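Clultari Card Room Declines to Join Horkeo Bonus League, Questions Odds Claims

26 Apr 2021

IRKTON. The Clultari card room will not take part in the Horkeo online bonus league this year. We were asked in February, we read the terms, and we said no.
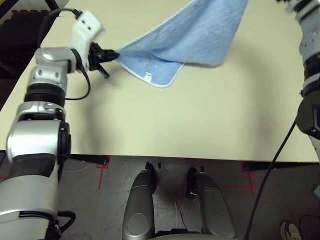 Floor Vandenberghe
Head of Communications, Clultari

Horkeo tells new players that they can raise their chances of cashing by up to 80 percent if they finish its paid training course before the league starts. We asked what the figure was based on. We were sent a chart with no sample size on it and a short note from the course's own author. A second request brought back the same chart in a different color.

Poker has plenty of luck in it. A decent player can lose for months and a bad one can win a weekend event and quit his job. Any company that says it can put a number on your improvement should be ready to show its math, and so far Horkeo has not.

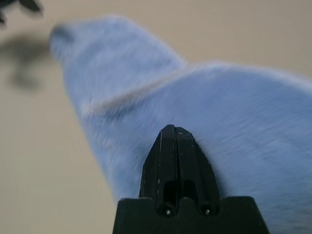 Light blue cloth on a pale tabletop.

The terms gave us more to worry about. League bonuses are held back until a player has entered 23 qualifying events, each with its own fee. Unused bonus money expires after 6 weeks. Someone who plays once or twice a month, as most of our regulars do, would never see a cent of it.

"Maybe the course is good. I'd like to see one player's full results before I tell our members to pay for it," said Vandenberghe.

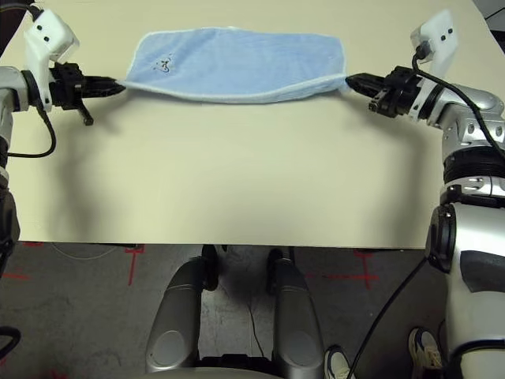 Our own Guillot Series goes ahead with the same buy-in as last year and no bonus attached. It will have 3 events, and the full payout table will be posted at the front desk before entries open. We make no promise that anyone will play better by the end of it.

Horkeo has been told it can send its data to us at any time. If the numbers hold up, we will say so in public. Members who have already paid for the course should ask Horkeo directly about refunds, and get the answer in writing.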